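About Zekcombe

Zekcombe writes control and planning software for two-armed robots that do assembly work. We sell software and support. We do not build arms, hands or cameras, and we are not tied to one supplier of them.

The company started in a rented unit at Winside, where we still have our lab and our offices. Silvana Sales founded it after several years of writing motion code for packaging lines. She kept running into the same problem: each new part meant someone had to sit down and program the cell again from the start. She wanted a tool that would let a line technician change the job without calling in a programmer.

What we make

Our main product is Tandbridge. It is the layer that sits between the cameras and the motor controllers. It takes in a list of parts and a list of places they need to go, decides which arm should do what, and produces paths for both arms that keep them out of each other's way. It checks those paths again while the arms are moving. If a part has shifted, Tandbridge plans again from where the arms are at that moment.

Tavares is the second product. It is a set of tools for looking at what happened during a run: joint positions, finger forces, camera images and planner decisions, all on one timeline. We wrote it for ourselves and did not plan to sell it. Customers saw it during visits and asked for copies, so we cleaned it up and gave it a manual.

How we test

Every change to Tandbridge has to pass 1196 simulated tasks before it goes near hardware. The full set runs overnight and the results are in by 7 a.m. Changes that pass go on to the bench, where we work with boards of small parts and fixtures — pegs, blocks, cylinders and the plates and holders that go with them. Simple shapes make good tests. A plain cylinder is easy to see and still awkward to grip when it stands close to a plate, and planning one hand's approach while the other stays clear is the kind of thing our software has to get right.
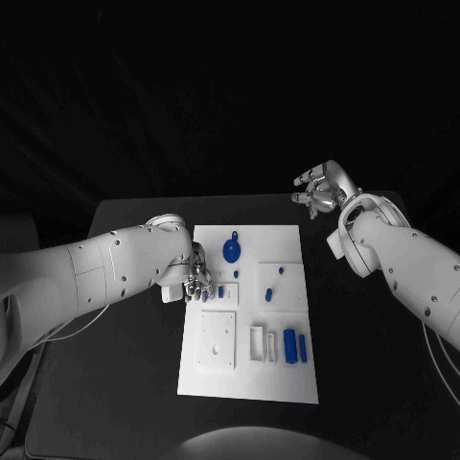
Who we work with

Most of our customers are small and mid-sized manufacturers who build products in short runs. We also license Tandbridge to universities for teaching and research, at a lower rate. Across both groups there are 145 sites using it.

A new customer normally begins with a trial on one cell. One of our engineers comes out for 2 weeks, connects the software to the equipment already there, and trains the people who will be using it. After that, support is by phone and remote login.

Releases

We put out 4 releases a year, the last one in December. Release notes list known faults as well as fixes. Older versions are supported until the customer has had a full year to move off them.

Visiting and contact

The lab at Winside is open to customers by appointment. Bring a part if you have one you would like us to look at — a drawing is fine too. Use the contact form to set a time, and say which arms and controllers you run so the right engineer can be there.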